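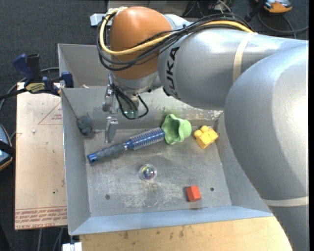 Mein Verhältnis zu Kisten war lange Zeit ein rein praktisches. Was keinen Platz hatte, kam in irgendeine hinein, Deckel drauf, Schrank zu, fertig. Dann habe ich angefangen, mir die offenen Behälter genauer anzusehen, die überall dort stehen, wo gearbeitet wird, und seitdem komme ich an keiner Blechwanne mehr vorbei, ohne hineinzuschauen. Graues Blech, schräge Wände, ein schmaler Rand, dazwischen eine Trennwand, und der Boden so zerschrammt, dass man meinen könnte, jemand habe darauf Schlittschuhlaufen geübt. An der Innenwand platzt der Lack ab. Vorne liegt ein rotes Klötzchen, dazu etwas Grünes, und hinter der Trennwand schaut gerade noch ein Stückchen Blassrosa hervor. Ich könnte da eine Viertelstunde stehen und mich fragen, warum das Rosafarbene nicht vorne bei den anderen liegt!

Angefangen hat das in Zuvbridge, in einem alten Lagerhaus am Kanal, in dem zweimal im Jahr Werkstattauflösungen verkauft werden. Ich wollte eigentlich eine Lampe. Die Lampe war weg, ehe ich meine Jacke ausgezogen hatte, und so bin ich zwischen den Tischen herumgelaufen und habe in Behälter geguckt. Schütten, Wannen, Schubkästen ohne Schrank, Schubkästen mit den falschen Griffen. In einem lagen lauter Unterlegscheiben, im nächsten ein halber Satz Schachfiguren, Bleistiftstummel und ein Türgriff. Der Verkäufer hat alles mit Inhalt abgegeben, Ausleeren war nicht erlaubt — »wie's liegt, so geht's«, stand auf einem Pappschild. Ich habe die mit den Schachfiguren genommen.

Zu Hause stand die Wanne erst im Flur, dann auf dem Küchentisch, dann wieder im Flur. Sie ist schwer und laut. Wenn man einen Schlüssel hineinwirft, hört das die ganze Wohnung (und vermutlich auch die darunter). Aber wie praktisch das ist, merkt man nach zwei Tagen. Ich habe vorher jeden Morgen meinen Schlüssel gesucht, und jetzt suche ich ihn nicht mehr, weil ich am Abend höre, dass er angekommen ist. Mit einem geflochtenen Körbchen geht das nicht, das Körbchen schluckt alles und sagt nichts.

Über die Trennwand könnte ich einen eigenen Artikel schreiben. Ein Behälter ohne Wand ist ein Haufen mit Rand. Ein Behälter mit zwölf Fächern dagegen ist eine Erziehungsmaßnahme, und gegen die wehre ich mich, so war ich schon in der Schule. Ich hatte mal so ein Modell von Stunetti, sehr schön, mattweiß, jedes Fach mit einem kleinen Schildhalter. Ich habe einen Abend lang Schildchen beschriftet: Gummiringe, Heftzwecken, Batterien voll, Batterien leer. Nach einer Woche lagen in »Gummiringe« die Batterien, von denen ich nicht mehr wusste, ob sie voll oder leer waren. Eine einzige Wand dagegen, die halte ich aus. Vorne liegt, womit ich diese Woche zu tun habe, hinten der Rest.

Und die schrägen Wände! Darauf wäre ich von allein nie gekommen. Kleine Sachen rutschen nach unten, und man kommt mit der Hand flach hinein, ohne sich die Knöchel an einer senkrechten Kante aufzuschürfen. In meiner alten Schublade saß in der hinteren Ecke jahrelang eine Reißzwecke, die ich zuverlässig alle paar Monate mit dem Ringfinger gefunden habe. Den Verlust habe ich nicht betrauert.

Womit ich bei den Schrammen wäre. Ich weiß, dass viele Leute so ein Teil erst einmal abschleifen und neu lackieren. In Derkach, einem Ort mit erstaunlich vielen Trödelläden und genau einem guten Café, habe ich eine Wanne in Salbeigrün gesehen, frisch gespritzt, innen mit Filz ausgelegt, für einen Preis, bei dem ich mich kurz am Regal festhalten musste. Sie war hübsch, das gebe ich zu. Sie war aber auch stumm, und auf den Filz hätte ich mich nicht getraut, eine ölige Schraube zu legen. Ein Boden mit hellen Kratzern und blank gescheuerten Flecken nimmt einem dagegen gar nichts übel. Der nächste Kratzer fällt nicht auf. Ich finde das sehr beruhigend, und ich bin jemand, der das neue Telefon drei Wochen in der Schutzfolie lässt.

Wer trotzdem etwas tun will: Mit einem trockenen Pinsel den losen Lack abbürsten, draußen und mit Maske, denn in alten Anstrichen kann Blei stecken, und bei Verdacht lieber jemanden fragen, der sich auskennt. Danach feucht auswischen und gut trocknen. Rostige Stellen reibe ich mit ganz wenig Öl ein, den Überschuss nehme ich mit einem alten Geschirrtuch ab. Vier Filzgleiter unten drunter, damit die Kommode heil bleibt. Die Kanten unbedingt mit den Fingerkuppen (vorsichtig!) abfahren und Grate mit einer feinen Feile brechen. Lebensmittel gehören da nicht hinein, auch keine Äpfel mit Schale, ich habe das in einer Wohnzeitschrift gesehen und mich gewundert.

Mittlerweile besitze ich mehrere, ich sage lieber nicht, wie viele. In der einen liegt Nähzeug, in einer anderen landen Spielsteine, Klötzchen und Plastikteile, die beim Aufräumen übrig bleiben und zu keinem Spiel mehr gehören. Die ist mir die liebste. Kommt Besuch mit Kindern, wird sie auf den Teppich gestellt und ist für den Rest des Nachmittags beschäftigt, oder die Kinder sind es, so genau kann man das nicht trennen. Am Ende ist immer etwas drin, das vorher nicht drin war. Zuletzt ein Wäscheknopf und eine sehr kleine Zitrone aus Gummi.

Im November fahre ich wieder nach Zuvbridge. Beim letzten Mal waren um die 900 Teile gelistet, und ich habe mir fest vorgenommen, nach einer Lampe zu schauen. Ich habe ein Limit von 100 Euro, einen Zollstock und eine große Einkaufstasche, und in die Tasche passt, das habe ich ausgemessen, genau eine Wanne mit Trennwand. Hochkant.

Kommentare

blechtrommlerin
Den Trick mit dem Schlüssel habe ich gestern ausprobiert, mit einer Backform. Mein Mann dachte, es sei eingebrochen worden. Wir üben noch.

kanalratte77
War auch in Zuvbridge! Die Schachfiguren wollte ich haben. Falls ein schwarzer Springer dabei ist und die anderen nicht gebraucht werden, bitte melden.

sortierfee
Muss die Zwölf-Fächer-Fraktion verteidigen. Man darf halt nicht so streng beschriften. Bei mir steht auf einem Schild »klein« und auf einem anderen »auch klein«, das läuft seit Jahren.

moosgruen
In Clustthorpe gibt es hinter dem Bahnhof eine Halle mit solchen Sachen, nur vormittags offen. Bar zahlen und Handschuhe mitnehmen.

blechtrommlerin
@moosgruen Danke! Haben die auch welche ohne Rost?

moosgruen
Nein.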